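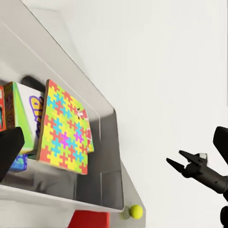
A puzzle box with a bright jigsaw pattern, upright on a white shelf with other games and puzzles.

Storing Board Games and Puzzles So They Last

16/11/2021

Most game boxes wear out before the games do. The corners split, the lid bows, and one day the whole thing slides off a shelf and you are picking cards out from under the couch. A little attention to storage prevents most of it.

Flat or upright?

Flat is easier on the box. Upright is easier on you, as you can pull one game out without lifting six others. If you store boxes upright, the lid has to stay on by itself. Test it by holding the box on its side over a bed and giving it a small shake. If the lid slips, use a band.

Use wide elastic bands, the cloth-covered kind, one in each direction for heavy boxes. Ordinary rubber bands dry out, stick to the printing and take a strip of color with them when you peel them off. Do not use packing tape on a lid for the same reason.

If you stack flat, put the largest and heaviest at the bottom and stop at five or six. Half-empty boxes collapse first. A folded piece of cardboard set on its edge inside the box will hold the lid up.

Bag the pieces

Every loose piece should be in a bag inside the box. Zip bags from the grocery store work fine. Poke one small hole near the top of each so the air can get out and the box will close. I write the contents on the bag with a permanent marker: "red, 15 pawns" or whatever it may be. That makes cleanup quicker, and a short count shows up before the game goes back on the shelf.

Cards do better in a snug box than in a bag. Old soap boxes, the hinged travel kind, fit a standard deck. Clean the soap smell out first with warm water and a spoonful of baking soda, and let the box dry overnight with the lid open.

Puzzles

For puzzles, bag the pieces and write the piece count on the bag and on the end of the box. If you have several of 500 pieces, mark the back of each piece with a letter in pencil, a different letter for each puzzle. It is a dull job but you can do it while watching television. When a stray turns up in the vacuum canister you will know where it goes. I would not do this with a 3,000 piece puzzle unless you are very patient.

If the box is past saving, cut out the picture from the lid, fold it once and keep it in a large zip bag with the pieces. The bags file neatly in a plastic bin and take up less than half the room.

Fixing split corners

You need white glue, a small brush, and brown paper cut from a grocery bag.

Brush a thin coat of glue on both torn edges and push them together. Hold with a clothespin or a piece of painter's tape on the outside. Cut a strip of brown paper an inch wide and a little shorter than the corner, coat it with glue, and press it into the inside of the corner. Smooth it with your thumbnail. Leave it for a few hours before you take off the clothespin. Do all four corners even if only one has split — the others are usually close behind.

Damp and sun

Keep games out of the basement and the garage. Cardboard takes up water from the air and the boards will warp. A board that has already warped can be pressed between two sheets of clean paper under a stack of heavy books. Give it a week and turn it over halfway.

Sun fades the lids, reds first. If the shelf faces a window, turn the boxes so the plain sides are toward the light or hang a curtain.

A musty box can be aired outdoors on a dry day in the shade. August is a poor month for it where I live. If it still smells, shut it in a plastic bin with an open dish of baking soda for several days, keeping the soda well away from the cards.

Missing pieces and rules

Take a picture of the rules and keep it on your phone or computer. For missing pawns, use buttons. For missing dice, buy a bag of plain ones and keep them in a jar with a pencil, a scoring pad and a small sand timer.

When a puzzle is short a piece, write that on the box too. Thrift stores will often still take it, and the next person would like to know.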